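# Ruth and the Long Walk Back

Most sermons on Ruth begin with the speech on the road. "Where you go I will go" is read at weddings so often that many churchgoers forget it was said by one widow to another.

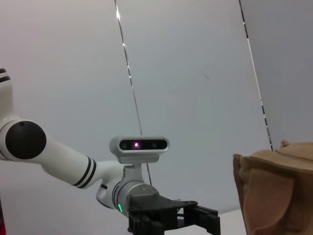
The speech takes up two verses. The rest of the book deals with barley, a field, a threshing floor and a legal matter settled at the town gate. Rajkumari Chauhan, who led a study of Ruth at the Narness chapel in May, spent most of her time on those parts.

"Ruth makes her promise in chapter one," she told the group. "In chapter two she has to get up and find food."

Gleaning was hard work. The law in Leviticus told landowners to leave the edges of their fields for the poor and the foreigner, and Ruth was both. She asked Naomi for permission to go, and she went without knowing whose field she would end up in. The text says she "happened" to come to the part belonging to Boaz. The writer leaves it there and lets the reader think about that word.

Gaétan Ross, a retired pastor from Stillau, has taught the book for years and still finds Naomi the harder figure. She comes home to Bethlehem and tells the women to call her Mara, meaning bitter. She says the Lord has brought her back empty -- and Ruth is standing right beside her.

"I used to scold Naomi for that," Ross said. "Then I buried my wife, and I stopped."

He notes that God does not rebuke her in the story. Her complaint is allowed to stand, and the harvest begins anyway. By the last chapter the same women who heard her complaint are placing a blessing over a child in her lap. They tell her that Ruth is better to her than seven sons.

The Narness group read the closing genealogy aloud, name by name, from Perez to David. Chauhan asked them to read it slowly. Boaz, the list says, was the father of Obed, Obed of Jesse, and Jesse of David. Matthew picks up the same line in his first chapter and puts Ruth's name in it.

The group starts on First Samuel next, with Hannah at Shiloh.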